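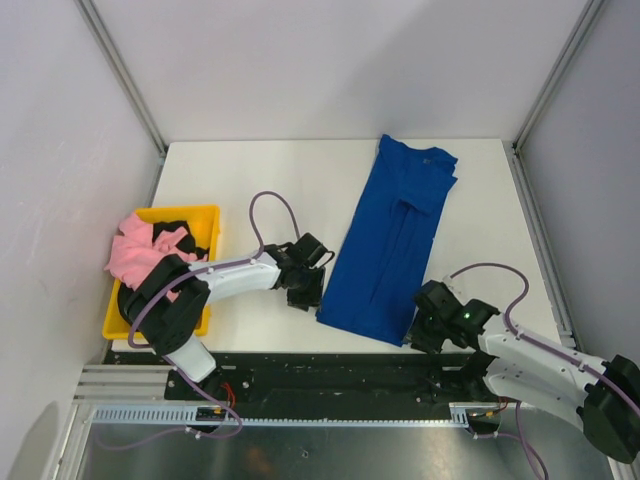 Figure 7.1 A blue garment folded lengthwise on a white tabletop, with unfolded clothes in a yellow bin at the left.

CHAPTER 7
Folding and Storing Clothes

Before you read

Think about the last shirt you took out of a drawer. Did it have creases across the chest, down the front, or only at the sleeves? Write down your answer and keep it for the activity on page 251.

7.1 Why the first fold matters

Most shirts are folded in two stages. The first stage makes the shirt narrow. The sides and sleeves are brought in toward the middle until the shirt is a long strip, with the neckline at one end and the hem at the other. The second stage makes the strip short, by folding it in half or in thirds.

The blue garment in Figure 7.1 has the tall, narrow shape of the first stage. Look at the long crease running down the middle and at the shoulder on the right, where the cloth is layered and rumpled. Unevenness like this carries through to the finished fold. A shirt that is smoothed at the narrow stage needs little attention later – one that is not will have to be opened and started again.

The hem is a useful guide. Hold it at both corners and pull gently until the cloth between your hands lies straight. Then smooth upward toward the neck with a flat palm.

7.2 The work surface

A table is better than a bed for folding. A bed gives under the hand, and the cloth sinks with it. Choose a surface that is clean, flat, and longer than the longest item in the load. Keep the clothes waiting to be folded in a bin or basket to one side, so that the middle of the table stays clear.

Clothes left bunched in a bin pick up creases from the weight of whatever is on top. Take out shirts and blouses first. Socks, towels, and underwear can wait.

Case study: The laundry room at Atlow

Jeptoo Were runs the laundry room at Atlow, a guest house with 20 beds. In July she changed the order of work so that shirts were folded before bed linen. Her notes appear in full on page 102 of the workbook.

Key terms

hem
neckline
lengthwise fold
crease

In this chapter you will learn to fold shirts, pants, and knitwear, and to plan a drawer so that each item can be reached without disturbing the others.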